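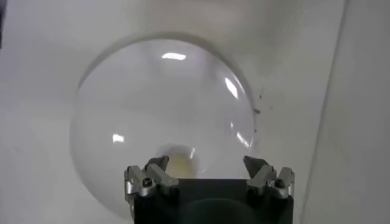 A clear dome-shaped object, perhaps a bowl, on a pale surface.

Bring back the lending cupboard
April 30, 2006

My street has 7 houses on the north side, and I would bet there is a punch bowl in most of them. Ours came from my husband's aunt. It gets used at Christmas, if we remember it, and otherwise lives above the fridge behind the preserving pan.

When I was growing up in Grimton, the hall had a cupboard for this sort of thing. It held trestle cloths, two tea urns, cake stands, a fish kettle, a box of christening candles and a great many cups. You wrote your name in an exercise book, took what you wanted and brought it back washed. There was no fee. If you broke a cup you put money in the tin, and if you broke an urn your father had a talk with somebody.

The cupboard went when the hall kitchen was redone. The new kitchen has stainless benches and lockable storage, and the storage is locked. I asked at the council office last September what had become of the old stock and was told it had been "dispersed". I have seen one of the urns for sale on Vemetti Street with a fern in it.

I think councils should pay for these cupboards again, and I don't think it would cost much. The usual objection is that people can now afford their own. Many can. Things are cheap compared with what they cost my mother, and you can buy a set of wine glasses for less than the petrol you used driving to the shop. But owning something you use once a year means storing it for the rest of the year, and houses are full. The self-storage place on the Hrubý Road has just put up another row of sheds. People are paying monthly rent on camp stretchers.

The second objection is insurance. Jarmila Machala, who ran the kitchenware loans at Omum until she moved to the coast, told me her public liability premium was the largest item in the budget and that she had never made a claim on it. Her catalogue ran to 1000 pieces. She lost a few forks every year, and one marquee, which blew into a dam.

The third objection is that people don't look after what isn't theirs. My neighbour Svetozár Lukáč holds this view firmly and will not lend his ladder. He may be right about ladders. I can only say that in 10 years of using the Grimton cupboard my mother never once found an urn put away dirty, and she would have mentioned it.

There is a tool library two suburbs over from us, and the waiting list for the carpet cleaner is long enough to suggest that the demand hasn't gone anywhere. Nothing similar exists for feeding a crowd. If you are catering a funeral on short notice you ring a hire company, pay a deposit and a delivery charge, and get everything in multiples of a dozen. Or you ring around the family and end up with five kinds of plate, all of which have to find their way home afterwards.

A council already has the building. It needs shelves, a book and someone with a key on Saturday mornings. I have written to ours twice and will write again before the budget meeting.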